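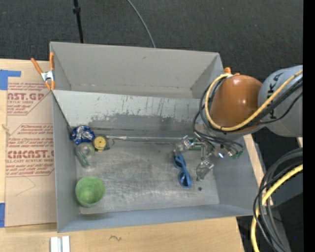

Three-finger gripper over the gray test bin, with goggles, cup, tape measure and foil package

Stastari G2 Three-Finger Gripper

Item no. 424 – ships with flange adapter and cable set

I get asked about this gripper more than anything else we carry, so I put it up against the two-jaw Vular we'd been using for bin work and wrote down what I found. Same arm, same gray bin, same bunch of household odds and ends for both.

Soft, crinkly stuff first. The Stastari did really well on foil packaging, even jammed into a corner (my least favorite spot for anything!). The Vular kept pinching a fold and dropping it. Cups were easy for both, although I liked that I could go in with one finger inside the rim and the other two outside.

Goggles are still a pain – the fingers catch the bands and the whole thing swings. Slow your lift down and it gets better. Thin rods flat against a wall were close to a draw, and I'd give that one to the Vular if it's all you pick.

Out of 116 picks each, the Stastari missed 2 in the middle of the floor. Nearly all its other misses were along the walls, so leave yourself some clearance and clamp the bin down before you start. Ours used to creep.

Specs
Fingers: 3, individually driven
Opening: up to 116 mm
Controller: Whitfield or Juder, sold separately

Aurelio Cárdenas did the wiring on ours and likes the Whitfield box better. I've run both and the Juder is quicker to set up, so call me if you're stuck between them.

Spare fingertips: item no. 44, sold in pairs
Questions: ask for Gervásio Fagundes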